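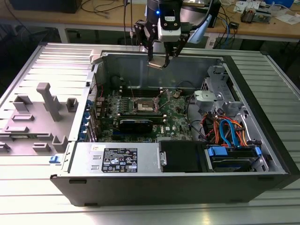
Padden Street Railway Society
Opening inspection for the carbarn, display track and archive room, with comments
Walked by Alper Sarıgül and Muammer Karakaya, February 3, 2024

Good morning, everyone, and thank you for all the kind notes after last year's list. Several of you told me you like the comments better than the check marks, so I've let myself go on a bit (Muammer says more than a bit). We open again in April, and whatever is marked OPEN needs to be finished by then. Items marked OK still get looked at again the week before.

OUTSIDE AND DISPLAY TRACK

1. Rails clear of stones, ice and leaves, full length of the display track: OK
We walked all 400 feet of it in a lovely cold sun. The old Cindier Avenue rail is holding up beautifully for its age.

2. Wooden crossing planks firm, no raised spikes: OPEN
Two planks rock underfoot on the north side, close to where the Avcı Hill line used to split off. There is also one spike standing up high enough to catch a shoe. Please keep visitors to the south crossing until these are fixed.

3. Wheel chocks in place on both sides of every car: OK
Painted yellow again last fall, and so much easier to see!

4. Waiting shelter roof, bench and railing: OK
The bench has a little moss on it. I rather like it, but it gets slippery, so let's give it a scrub.

5. Overhead wire disconnected and tagged: OK
The tag is faded, though you can still read it. New tag, same wording, please.

CARBARN

6. Main doors roll freely and latch open: OPEN
The left door latches only if you lift it while you push. I have been lifting and pushing for so many years that I'd stopped noticing, and it took Muammer standing there with his clipboard to point out that a visitor wouldn't know to do it.

7. Inspection pit covered, covers bolted: OK
All bolts present and tight. Covers stay on whenever the public is in the building, including for members who "just want a quick look."

8. Car 175, steps and grab handles: OK
Solid as the day it left the shop. The rear step has been given a new strip of grip tape.

9. Car 337, steps and grab handles: OPEN
The front grab handle turns in its bracket. This car is closed to boarding until it's repaired, but people can still admire it from the floor, and it's worth admiring with the new varnish on the window posts.

10. Trolley poles tied down on both cars: OK

11. Fire extinguishers charged and inspected, paths to them clear: OPEN
All the gauges are in the green. The one by the workbench had a stack of seat frames in front of it, which we moved, and I would dearly love for them to stay moved. The inspection tag on the one by the office runs out before opening, so that needs a call.

12. Exit signs lit, both exits unlocked from inside: OK

ARCHIVE ROOM

13. Shelves fastened to the wall, nothing heavy above shoulder height: OPEN
The Skenudora Traction Company ledgers are back on the top shelf. They are wonderful books, full of fare disputes and snow reports, and any one of them would hurt terribly coming down. Bottom shelf, please, spines out.

14. Floor load and occupancy notice posted: OK

15. Photograph drawers slide and stop properly: OK
Drawer with the Cindier Avenue views sticks in damp weather but does stop where it should.

16. Cords and space heater: OPEN
The heater was plugged into an extension cord. I've put the cord away in the office. The heater goes straight into the wall outlet or it doesn't go on, and wearing a sweater is always allowed.

17. First aid kit complete: OPEN
Needs bandages, tape and eye wash.

BEFORE WE OPEN

Alper will take the crossing planks, the door and the fire extinguisher call. Muammer has the grab handle on 337 and asks for one helper with steady hands. The archive room items can be done in a single afternoon, and I'll bring soup for anyone who comes. The building limit is still 200 people, so whoever is at the door on opening day should have the hand clicker, which is in the ticket drawer under the old transfers.

Initial each item on the barn copy as it gets finished, and write a comment if you have one.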